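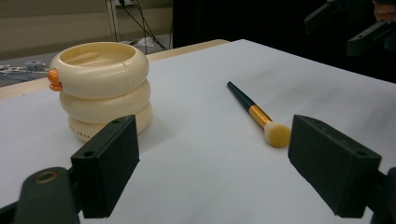
Como é que um robô aprende a pegar nas coisas sem as estragar?
Aprende com muitos exemplos feitos por pessoas, que lhe mostram devagarinho onde pôr os dedos e com quanta força apertar.

Eu ando há dias a experimentar o kit Nistus, que serve mesmo para isso, e adorei! O kit traz pinças pretas com dois dedos, daquelas que se seguram na mão. Tu abres, fechas, levas uma coisa de um lado para o outro, e o computador guarda o movimento todo. Depois o robô estuda a lição.

Parece fácil, não é? Experimenta pegar num pincel de maquilhagem só com dois dedos duros e direitos. O cabo é fininho e os pelos são macios – se apertas no sítio errado, lá vai ele a rolar! Já um potinho creme em forma de pato, com três anéis gordinhos e um bico cor de laranja, é outra conversa: é largo em cima, e a pinça tem de abrir bastante.

O manual, escrito pela Samina Awan, pede 90 repetições de cada tarefa. Eu fiquei-me por quase 90 e já me doía o pulso (faz pausas, a sério). Gostei muito da folha de papel branco por cima da mesa, porque as coisas veem-se bem. Gostei menos do programa, o Trasitz, que demora a abrir e tem letras pequeninas.

Se quiseres tentar em casa, pega em duas réguas e tenta levantar um lápis com elas – sem batota!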